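November, Romthorpe, late

Back in the room. Feet gone. Shoes off, kettle on, one of those tiny kettles that takes an age. Writing this now or I won't do it, same as last time. 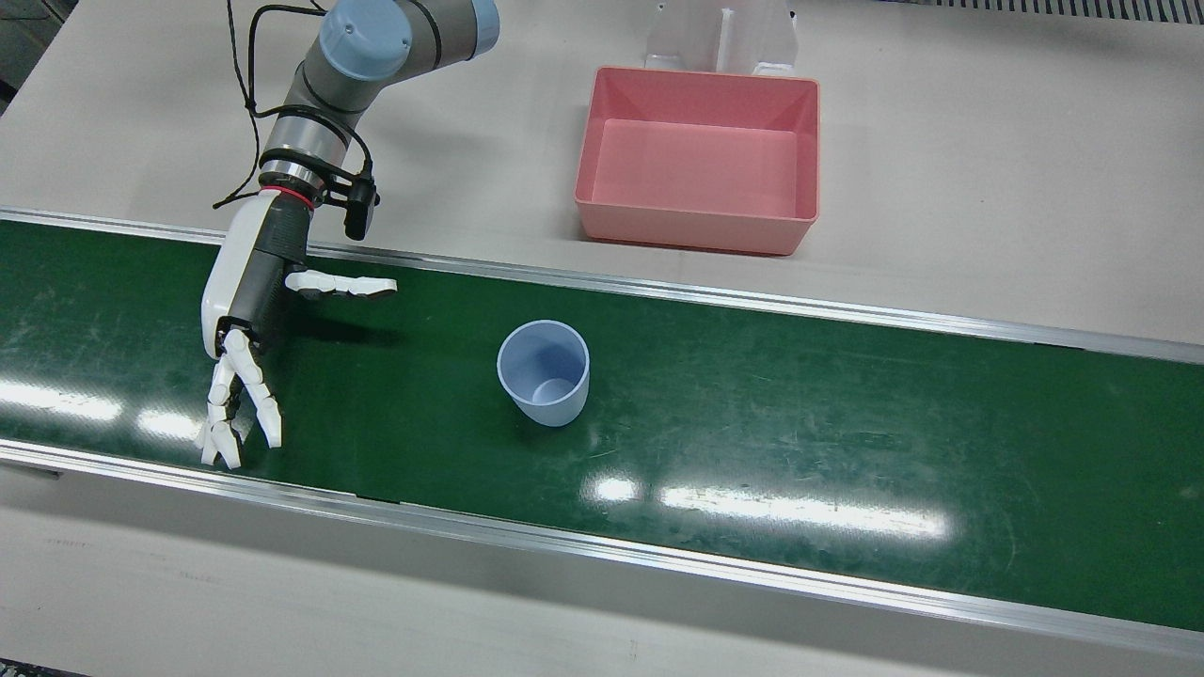
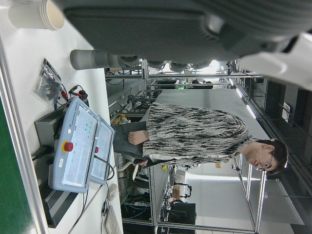 Filed under: Tasting diary / Romthorpe

Right. Up at six, train at ten past seven, no seat till the second stop. Had the sample case on my knees the whole way and a man's elbow in my ear. Rum doesn't like being shaken, or so Vinh says, and I don't think he's right but I sat very still all the same.

The Clallmont is nicer than last year's place. Big stairs. Carpet that swallows a suitcase wheel. They had us down for the wrong room — the small one, by the kitchens, where the smell of onions would have killed every glass on the table. Hường Vi went to have a word. I don't know what she said but by noon we were in the long room with the tall windows and someone was bringing us coffee. I want to be able to do that. I go red and say sorry.

Glasses didn't come. Then they came. 265 ordered, and the box on top was champagne saucers, which no use at all for nosing anything. Ended up rinsing the hotel's own small wine glasses in the back sink with Đạt Bạch, him washing, me drying, both of us in good shirts. He sang. Tea towel gave up halfway so I used napkins and left fluff on everything and had to do them again.

Doors at five. I'd hoped for a trickle, wasn't one. They all come at once and they all want the old stuff first. You say start light, please start light, and they look over your shoulder at the bottle with the wax on it. Put it under the table in the end.

Our pours, for my own record:

Sastance white, the unaged one. Went down better than I thought it would. Cane, green banana, bit of salt. A woman in a green coat came back for it and asked if you could cook with it. Said yes. Can you? Must try it with prawns.

Sastance 11 year. The crowd pleaser. Toffee, orange peel, a bit of pencil. I don't love it, too sweet at the end, but it's the one they buy. Note for next time — serve it slightly cooler, the room got hot and it went flabby by eight.

The cask one. No label yet, just Vinh's handwriting. Only 100 bottles of it and he's being a dragon about them. Small pours, he kept saying, small pours, and then giving his own friends a proper slug. Dried fig, smoke, something like old church. Best thing on the table by miles. Somebody offered him money for the open bottle and he laughed, and then I saw him thinking about it.

Huệ Đàm did the talk. She is so good. Ten minutes on molasses and they were silent, and then she passed round a jar of it with a spoon and it was like being at school in the best way. I was meant to do the bit on barrels after and I dried up on the word "toasting". Just gone. Said "cooking" insted. Nobody threw anything. Drank a big glass of water and hid by the coats.

Must get better at that. Write it on cards? Huệ doesn't use cards. Huệ isn't me.

Food was from Lại, down by the bridge, all in stacked steel tins. Pork with caramel, little sour pickles, sticky rice in leaf. The pickles with the white rum!! Had that combination four times in the name of work. Thoa Đặng, whose kitchen it is, came up herself at the end to get the tins and stayed for a glass and told us we'd been serving the chocolates far too cold. She's right. They'd been in the mini fridge since lunch and tasted of nothing, you could have built a wall out of them. Out on the side by four next time. By four.

She also thinks the fig thing is wasted on people standing up. Wants to do a sit-down, her food and our bottles, in her upstairs room, before Christmas. Hường Vi got her diary out straight away. I think it's a lovely idea and also I'm so tired that the word upstairs made me want to cry.

Takings. Hường Vi has the proper sheet but she thinks just over 2,000 on the night, before the room and the food. Room isn't cheap. We might have made our train fares. Orders to come though, there's a wad of slips in my coat and I can't read half of them. One says "the brown one". They're all brown apart from the white.

Things lost — one pourer, my good pen, the lid of the spit bucket (how).

Things I've come home with that aren't mine — a scarf, grey, smells of expensive soap. Ring the desk in the morning.

A man tried to tell me for a very long time that rum is what whisky would be if it had no manners. Smiled at him. Thought of the answer in the lift.

Tomorrow. Breakfast stops at ten, do not miss it, there were kippers on the card. Then pack the van with Đạt, then the sorting out of slips, then Vinh wants a "quick chat" about labels and it won't be quick. He likes the dark blue. I like the cream. Hường Vi will choose and it'll be neither.

Need to phone Mum. Need plasters, left heel. Need to ask Thoa what is in those pickles, there was somthing in there besides chilli, a sort of warm thing, star anise maybe, and if she won't say I'll

Kettle's boiled. Only decaf left.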